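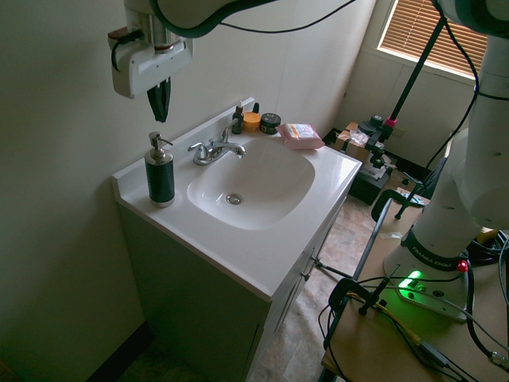

Most people buy the vanity first and then find out where the soap goes, according to the fitter at Brunness, and by then the faucet holes are drilled. The fitter has put in small bathrooms for 21 years and agreed to talk in April 2021 about countertops, basins and the things people keep around them.

The white molded top with the basin built in is still what Brunness sells most. "There's no seam between the bowl and the counter," the fitter said. "You wipe straight across and into the sink. With a drop-in bowl you get a rim, and the rim gets a gray line by February."

I asked about basins set off to one side. The fitter likes them in narrow rooms. "You lose a bit of elbow room on one side and you get a usable piece of counter on the other. People want somewhere to put a pack of wipes down."

The soap dispenser should be near the front corner, on whichever side your hand goes first. The back of the counter is for small jars and bottles, things used once a day. "Keep them in one row. If you start a second row you stop cleaning behind the first."

A raised lip along the wall is worth having even when the wall is painted with something washable. Brunness fits one as standard. Customers who order from Skekora have to ask for it, and the fitter has gone back to 3 houses to add one later.

On faucets, the fitter prefers a single lever and a curved spout. The spout has to reach well over the bowl. "If it's short, you wash your hands against the back of the sink and the water runs down behind the faucet."

The price of a full job came up near the end. The last one was 2,709 dollars with the floor tile, and 200 of that was for moving the drain. The cabinet was a Weldu with two doors, and the customer changed the knobs before anyone had used it.

"Knobs are fine," the fitter said. "Tighten them once a year. I carry the screwdriver anyway."

The next job is a Cletier top going onto an old cabinet, and the doors on that one need to be planed before they will close.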